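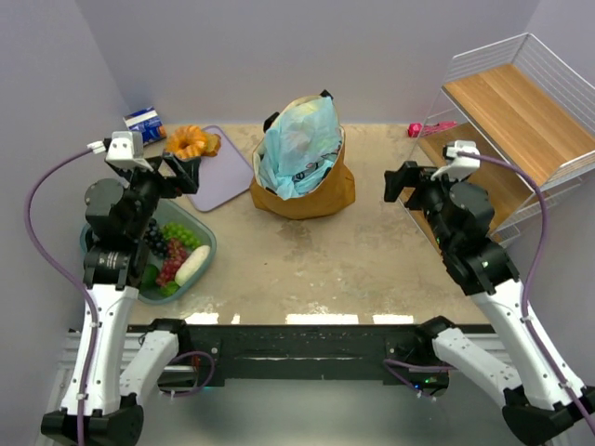

Modular by February? A morning at the Trivura classroom plant

The sign-in sheet at Trivura's Tulwood factory asked for my name, my organization and my "level of excitement". I left the last one blank.

I was there with a bus full of parents, two principals and a trustee from the Geddes end of the district. Our school has been waiting on an addition for longer than my eldest has been enrolled in it. The library is a Grade 4 room. The music program happens on the stage, behind the curtain, while gym class happens in front of it. So when the district announced it was looking at factory-built classrooms and that families could come and see how they were made, I put my hand up. I wanted to hear somebody commit to a date.

We got coffee, safety glasses and a talk from Yolanda Bravo, who runs school projects for the company. She is good at her job. She had the plans for our site on the wall before we sat down, and she knew which side of the building floods in spring. She told us a classroom leaves the plant 85 per cent finished, with the wiring, windows and flooring already in. The crane comes, the boxes go down on their footings, and the crew joins them up.

"You lose a weekend, more or less," she said.

One of the fathers asked who loses the months before the weekend. It was a fair question, and the answer took a while. The footings, the water line, the sewer connection, the fire access lane and the power upgrade are all done on site by somebody else, under a separate contract, and they have to be finished before the crane is booked. Trivura doesn't do that work and doesn't promise anything about it. I wrote that down and underlined it.

On the floor

The plant itself is one long shed with the buildings moving along it at a pace you can't see. We followed a yellow line painted on the concrete. At the first stop there were steel floor frames stacked on trolleys, and at the second they had walls. By the fifth stop you could walk into a room with a whiteboard rail and coat hooks at the right height for a six-year-old, and I'll admit it felt like a classroom. The ceiling was higher than the portables we have now. A woman behind me knocked on the wall between two rooms, listened, and knocked again.

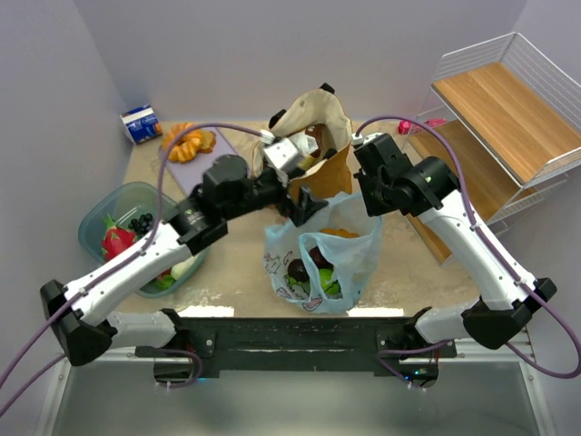 I asked about noise, as our current portables pick up every chair leg next door. The floor supervisor said the walls met the standard. I asked which standard, and he said he would get back to me. He was friendly about it, and I gave him my email address. It is now November and I am still waiting.

Each standard classroom is 13 strides long by my own pacing, which matched nothing on the handout, so take that as you like. The handout says the plant has turned out almost 1,000 school units and has room for more. What it doesn't say is how many of those went up on the day first promised. I asked Ms. Bravo for that number at the end of the tour. She said every site is different and that delays were "mostly outside our scope". I believe her. I also think that if the number were flattering it would be on the handout.

What we were shown as proof

The company's showpiece is the Wodetti campus, a primary school for 398 students that opened in modular buildings. We watched a video about it over sandwiches. The kids looked happy and the hallways were bright. There was a drone shot.

I phoned a parent there afterwards, through a friend of a friend. She said the rooms are fine, warm in winter and better lit than the old wing. She also said the buildings sat empty behind a fence for most of a term while the district and the utility argued over a transformer. Her son's class spent that term in a church basement. None of this was Trivura's doing, and none of it was in the video.

The two principals on our tour asked the best questions, and they were small ones. Where do the boots go? Can a teacher open a window without a key? Is there a sink in every room, or one per pair? (One per pair. It can be changed for a price, and the price has to be requested by the district.) One of them wanted to know whether students would have to cross the parking lot to reach a washroom. On the current plan they would, until the covered walkway is built, and the walkway is in phase two. There is no date for phase two.

Where that leaves us

I came home with a tote bag and a better opinion of the product than I went in with. The rooms are solid. I'd be glad to have my kids in one. If the district signs, I won't be at the microphone arguing against the buildings.

My trouble is with the schedule. The slide at the district's meeting said students would be in by February. Nothing I heard at Tulwood supports that. The site work hasn't gone to tender. The power upgrade needs an application, and when I asked the trustee on the bus whether it had been filed, he said he understood it was "in process". He looked out the window for a while after that.

So I have written to the board with four requests. Publish the site work contract dates alongside the factory dates. Tell us who pays storage if the classrooms are ready and the ground isn't. Put a washroom in phase one. Give the principal a plan for September that assumes none of this has happened.

The next facilities meeting is at 7 p.m. in the Geddes school gym, provided it isn't needed for band.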